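September 17, 2025

Saw Dr. Zelenák this morning for the thyroid results. The new dose is working on paper. My TSH is back in the normal range for the first time since July, and she wants me to stay on it and repeat the blood test in 6 weeks. I told her I still feel slow until ten or so. She asked what time I take the pill and whether I have coffee with it. I do. She said to wait an hour, and to keep the calcium tablets at least four hours away from it. I had been taking both with breakfast.

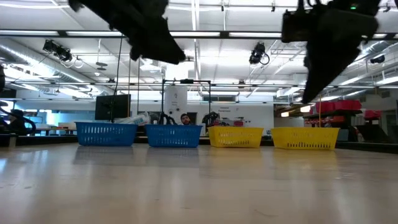
She felt my neck again and the nodule seems the same size to her. The ultrasound will be repeated anyway. The front desk at Bivard had nothing this month, so I took the first opening at the Kusatwood clinic, which means the bus and a transfer. Kamil offered to drive me. I said I would let him know.

Weighed myself at home. Down two pounds from last time, but I had skipped breakfast for the blood draw, so I wrote it down with a note.

Picked up the refill on the way back. The pharmacist gave me a different maker again and the tablets are a different color. Same strength on the label, I checked it twice. Dr. Zelenák had said to call if they switched me, so I left a message with her nurse.
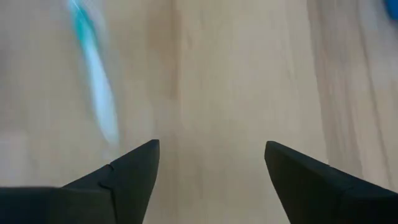
Jozefína called after lunch. Her doctor has her on the same medicine now and she wanted to know if my hair stopped thinning. I said it was slow, and that mine took most of the summer. She is worried about her heart racing at night. I told her to phone her doctor tomorrow and not wait for the appointment.

Walked 24 minutes before supper. Legs were fine, a little stiff on the hill. Hands were not cold today. Moved the calcium to the shelf by the kettle so I take it at supper. Alarm set for six for the pill, coffee at seven.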